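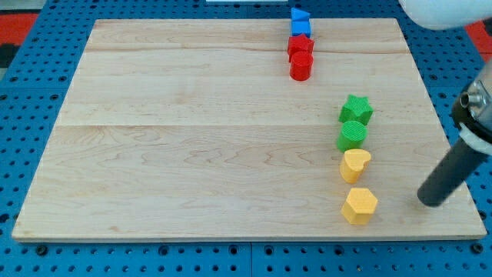
Robotics and Automation > Learning Systems > Textbooks

Contents | Previous chapter | Next chapter | Exercises | Glossary

Chapter 4
Gathering Examples

Chapter 3 treated the learning system as something that receives examples and returns a rule for acting. The examples themselves were taken as given. In the workshop they must be made, one at a time, by people and machines working to a plan, and most of the time spent on a project of this kind goes into making them. The present chapter is concerned with that work: how a task is chosen, how it is laid out, how each attempt is recorded, and how the finished set is checked before any training begins.

The reader should already be familiar with the terms "state", "action" and "policy" as defined in Chapter 2. The word "example" is used throughout in a narrow sense. It means one complete attempt at a task, from the first recorded moment to the last, together with the written instruction that applied to it and the mark awarded to the result. A single photograph taken during an attempt is called a "view". A view may show where objects lie and where the arm is, but it does not show which object was moved last, or whether the attempt was later judged a success.

4.1 Choosing a task

A first task should be easy to state and tedious to perform. Sorting shaped blocks by colour meets both conditions. The chapter takes as its main case a board of joined maple planks laid on a blue pegboard table, with an arm reaching in from one side and ending in a dark rod with a rounded tip. Eight blocks are used, two each of blue, red, green and yellow. Their shapes include a cube, a triangular prism, cylinders, stars, a heart and a hexagonal prism.

The mixture of shapes is deliberate. If all the blocks of one colour also had one shape, a system could learn to sort by shape and still obtain full marks, and the fault would remain hidden until a new block was introduced. In this set the two red blocks are a star and a cylinder, and the two green blocks are likewise a star and a cylinder. An instruction that names a colour therefore cannot be followed by attending to shape alone. The same blocks will also serve for instructions that name a shape, a point taken up again in Section 4.6.

A rod cannot grasp. Work done with it must be done by pushing, and pushing a star is a different matter from pushing a cylinder. The star may turn when it is pressed on one of its points, while an upright cylinder is more apt to slip to one side of the tip. Students who have worked only with grippers tend to underestimate this difficulty, and Exercise 4.2 asks them to predict the path of each shape before trying it.

4.2 Starting layouts

Every attempt begins from a layout. In the procedure developed by Pendo Rashidi for the Skovance teaching bench, the operator draws a layout card before each attempt and places the blocks to match it. The full pack holds 100 cards. Some show the blocks scattered, some show them in lines or columns, and a smaller group leaves one half of the board clear so that long pushes can be recorded.

It is tempting to let the operator place the blocks freely. Trials on the same bench showed the weakness of that method. Left to themselves, operators came to favour the part of the board nearest to them and seldom let blocks touch. Layouts in which two blocks rest against each other were rare in the resulting set, and the trained system performed poorly whenever it met them. Cards were introduced in May, and the layouts recorded after that date are stored separately from the earlier ones.

Blocks that touch deserve particular care. When the rod presses on one, both may move, and the record must keep the motion of both. An operator who finds that a neighbouring block has been disturbed should continue the attempt and note the fact at the end. Attempts of this sort must not be discarded. They are among the few places where the system can learn how to recover.

4.3 The instruction

An instruction is a short sentence in everyday words, fixed before the attempt starts. The following are taken from the Plurnorus instruction list:

Put the two yellow blocks together.
Move the heart to the left side of the board.
Make a line of the green blocks and the yellow blocks.
Separate the red blocks.

The last of these has caused more disagreement between markers than the other three together. I-hsuan Wan and Aurel Stoica, marking the same attempts independently, differed on how wide a gap was needed before two blocks could be called separate. The list now states that a gap is sufficient if the rod could pass through it without touching either block. Rules of this kind should be settled before recording begins, and any later change should be entered in the log with the name of the person who made it.

"Left" and "right" are given from the position of the main camera. "Near" and "far" follow the same convention. Operators seated at another side of the table will find this awkward at first, and a practice period of 22 attempts, none of which is kept, is recommended for each new operator.

4.4 Recording an attempt

The operator guides the arm by hand control while the system stores the position of the tip, the command given and the view from the camera. These must share one clock. A delay between the view and the command teaches the system to act on a board that has already changed.

Before each attempt the operator should confirm that:

- the blocks match the layout card;
- the tip is raised clear of the board;
- the instruction has been read aloud and entered;
- the clock check has passed.

Failed attempts are kept and marked as failed. The uses of such attempts are considered in Section 4.5, which begins with the marking sheet prepared by Qiuyue Xiao.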